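Subject: Re: Camera comparison for the outdoor path units: preliminary position
List: Field Robotics Equipment Group
Date: November

Dear colleagues,

Thank you to all those who responded to the preliminary note. Several members asked for a fuller account before the equipment order is placed, and the relevant part of the earlier message is repeated for those who have joined the list in the meantime.

> The Working Group has two forward cameras under consideration for the
> path-following units: the Jalov, which is fitted at present, and the
> Tapsell, which has been lent to us until the end of the term. Both have
> been run with the same Stemach controller. Our first impression is that
> the Tapsell gives the steadier result on poorly marked paths, but that it
> asks more of the controller. Before a recommendation is made we would
> welcome answers to the following:
>
> 1. Should the two cameras be compared at the same picture size, or each
> at the size its maker advises?
> 2. Is the present mounting height to be kept?
> 3. Does any member object to the Groltia mast being used for both?

On the first question, the replies were divided. Four members preferred the same picture size for both cameras, on the grounds that the controller receives the same amount of material in each case. Three preferred the makers' advised settings, as these are what a new user would meet on opening the box. The Working Group has decided to use the same size for the main comparison and to report the advised settings separately. The size chosen is deliberately small. Our older controllers cannot accept anything larger without falling behind, and they will remain in service for at least another year.

On the second question, the mounting height will be kept. A change would oblige us to repeat the runs made in the spring, and the budget does not allow for it.

On the third, no objection was received. The Groltia mast has been fitted to both units and will stay in place until the comparison is closed.

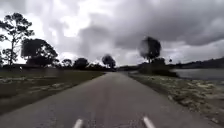

The main difficulty for either camera is the detection of the path edge. The steering routine on the Stemach looks for a change in tone between the surface and the ground beside it, and it was first written for paths with painted borders. On a route of the kind we now use, there are no painted lines at all. The left side of the asphalt fades into dark grass, whereas the right meets a rough shoulder scattered with pale clumps, and under a heavy grey sky there are no distinct shadows on the path to assist or to mislead. The routine therefore has a weak edge on one side and a broken one on the other, and it must give each a suitable weight. Members who write their own steering code are asked to bear this in mind when reading the results.

The method is as follows. Each camera is given 24 runs over the same route, divided equally between the outward and return directions. The unit travels at its normal walking pace. An attendant follows behind and may take over at any time, and each takeover is entered in the log with a short reason. A run is counted as complete if the unit reaches the far marker with no more than 2 takeovers. Runs stopped by other users of the path are repeated and do not count against either camera.

At the time of writing, the Jalov has finished its full set and the Tapsell has finished half. It would be improper to publish totals on that footing. The following remarks may nevertheless be of use to members who are planning purchases of their own.

**Jalov.** The camera starts quickly and has not once lost its connection to the controller. Its weakness is exposure. When the sky is bright and the ground dull, it favours the sky, and the grass and asphalt are then rendered in tones so close together that the edge is lost for several paces. A lower exposure target improved matters a little. Tilting the camera downwards improved them further, at the cost of the distant view which the planning routine requires.

**Tapsell.** The camera allows the upper part of the view to be left out of the exposure reading, and with this setting in use the ground is better served. The controller, however, works noticeably harder, and on two occasions it dropped to its slow mode before the end of the route. The Tapsell also takes up to 60 seconds to become ready after power is applied, and the unit must not be moved in that period.

**Stemach controller.** The current release has been used throughout. Members are reminded that the earlier release discards the first 50 pictures after each restart and does not record that it has done so. Logs made with it should not be sent in for this comparison.

A word is needed on masking. The front ends of the body are within view of a forward camera at the present height, and the steering routine may take a pale shape low in the picture for part of the path edge. The mask file supplied with the Groltia mast was drawn for an older body and leaves the tips uncovered. A corrected mask has been placed in the shared folder — please use it in preference to any copy held locally. Members with a different body will need to draw their own, and the notes in the same folder set out the steps.

The Working Group has also been asked whether a second camera, mounted to one side, should be included. It is accepted that a side view would help with the shoulder. The present exercise is nevertheless limited to a single forward camera, and proposals for a wider trial should be sent separately so that they may be considered with the next round of funding.

The following actions are requested:

- Sites holding a Jalov should confirm which lens is fitted. Two types were supplied and the markings are easily confused.
- Sites wishing to borrow the Tapsell after the comparison should reply to the list, stating the period required.
- Comments on the method should be sent before the remaining runs begin. Changes cannot be accepted once they are under way.

The full log, together with the settings files for both cameras, will be circulated to the list when the last run has been checked.

Yours faithfully,

The Camera Working Group
Field Robotics Equipment Group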